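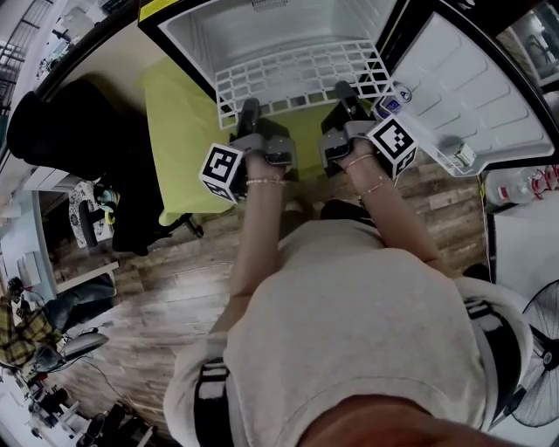 Fridge day at the Vandley flat!

I've been promising this page since April, and I finally got around to it. If you're new to Sitside, it's where I put up our little household jobs as we get through them, and this month it was the fridge's turn. I love this job way more than I should (put the radio on, open the door, and off you go).

The rest of you know my routine by now, but I get asked for it every single time, so I'm putting it down again.

Start with the shelves. A white wire one is a pain to wipe because of all the little openings - I go over it with an old toothbrush first and then a cloth. Warm water, a spoonful of baking soda, done. I used to buy a special spray from Bredar and I really couldn't smell any difference, so I quit.

Then the door. Those molded ridges in the liner collect everything! Crumbs, sticky rings, onion skin, you name it. I wrap the cloth around a butter knife and run it down each groove, and I do the rubber seal while I'm there.

The bottom comes last, when everything has already dripped onto it. Give it 5 minutes with a damp towel lying on top and the dried-on stuff comes up so much easier.

My neighbors on Matubbar Street swear by vinegar, and I'm sure it works great, but I can't stand the smell near my butter. If you've got a trick for the vent at the back, please tell me, I've only ever used a dry paintbrush on mine.

Next up is the pantry, and I already know I own too much rice.

200 shares | 5 comments

Contact Sitside | © Sitside, all rights reserved | Back to top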